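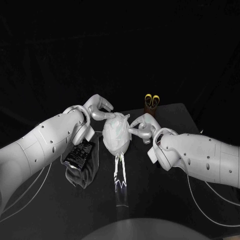 Lolivley is a collection of home recordings of people reading recipes out loud, and we're thrilled to finally share it! It holds 192 clips of home cooks working through their own handwritten cards, with all the muttering and page turning left in. Wrapping words were the first thing we fell in love with. A rounded bundle in creased, glossy plastic, steadied from both sides with the fingertips, can be a parcel, a packet, a bundle or a "little pillow" depending on who is reading, and we kept every one of those words exactly as spoken.

What's inside

audio/ has one WAV file per recipe
text/ has the matching transcripts, plain UTF-8
cards.csv has the dish name, reader code and town
glossary.txt has kitchen words we had to look up (so many names for a ladle!)

How it was made

Leonor Aguiar did the recording in kitchens all over Skosstead, mostly in May, and Lourenço Veloso typed the first transcripts. Each one was then checked by a second listener. Clips run up to 90 seconds. Longer recipes are split, and the parts share a card number, so the Tavares fish stew comes in 3 pieces and is worth hearing all the way through.

Transcript notes

False starts stay in. Laughter is marked (laugh), and a long pause is marked (pause). If a reader corrects the card while reading, you get what was said, so "two cups, no, one and a half" appears in full. Fractions are spelled out.

Known problems

Seven clips have a loud fridge hum. Reader codes in cards.csv are case sensitive, sorry. The baking recipes far outnumber everything else, and we would love more soups.

Loading it

The Drener script reads the whole folder and pairs each clip with its text. Run it from the top folder or it won't find cards.csv. If you spot a misheard word, open an issue with the card number and the time in the clip. We read them all and really enjoy the arguments over spelling.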